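I have spent more of my adult life than I'd like to admit waiting for the government to mail me things it wrote down and would prefer I didn't read. My kids think this is a sad hobby. They may be right! But in December a fat envelope landed on my porch in Cumstead, and I've been happily wrecked ever since.

The envelope held 800 pages on Grelard, a contractor that handled background checks for people who wanted security clearances back in the eighties. You've probably never heard of it. I hadn't either, until a retired records clerk named Viera Zelenák wrote to me after a column I'd done on old personnel files. She had worked two floors below the Grelard office and remembered the carts going by. "They never came back up empty," she told me on the phone, and then she had to go because her soup was boiling over.

So I filed a request. Then I filed an appeal, and then another one — the agency's position was that it couldn't confirm the files existed, though it did know how much they'd cost to copy. That took 16 months. I made a lot of phone calls in that time, and I got to know the hold music pretty well.

What I wanted to find out was simple. When a person got turned down for a clearance in those years, who decided, and did anybody ever tell them why?
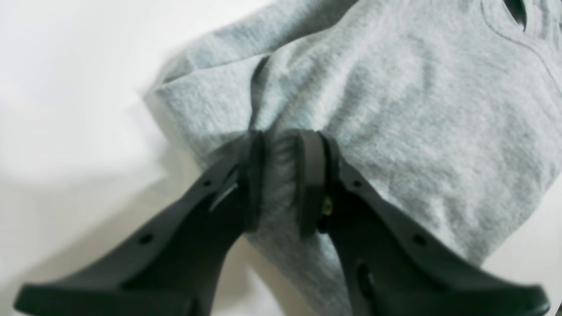
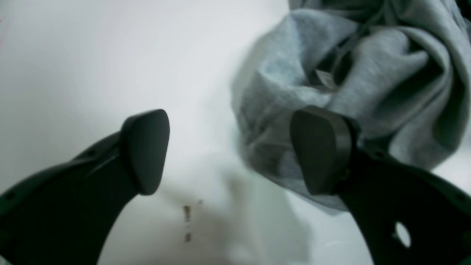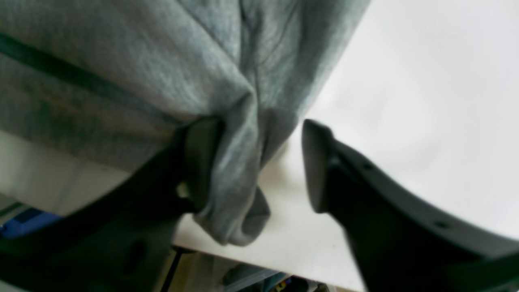
Black gripper fingers over a white surface, three views.

The answer to the second part is mostly no. I read file after file where a machinist or a typist or a junior translator got a two-line letter and that was it. One man had been asked over and over about a cousin he'd met once, at a wedding. One woman's file had a whole page on her magazine subscriptions (cooking, mostly, and one on sailing). Half of the next page was blacked out, so I can't tell you whether the sailing did her in.

The first part is where it gets good. I called Noboru Hayashi, who taught administrative law for years and now grows tomatoes and answers my emails at strange hours. He walked me through the routing stamps, which I'd been skipping right past like a fool. Every denial in my stack carries the same stamp, from a review desk called Dindard. There's no Dindard in any phone directory I can find. Noboru's guess is that it was a code name for a very small office, maybe a single person with a stamp and a lot of coffee.

I love that theory and I can't prove it. I did find a furniture order for Dindard: one desk, one lamp, 40 file boxes. One chair, too. Make of that what you will.

Viera read the pages over a weekend at my kitchen table, with her own pencil and her own sandwiches. She recognized handwriting on some of the margin notes but wouldn't give me a name, and I didn't push. She did say that people downstairs talked about the denials as if they were weather. They just came in.

I've got a new request in now, for another 1000 pages the agency says it may or may not be holding under the project title Nakajima. The letter confirming they'd received it is dated March 2025, and it says I should expect a delay. If you ever worked near Grelard, or got one of those two-line letters yourself, please write to me care of the magazine. I read everything, and I'm pretty used to waiting for the mail.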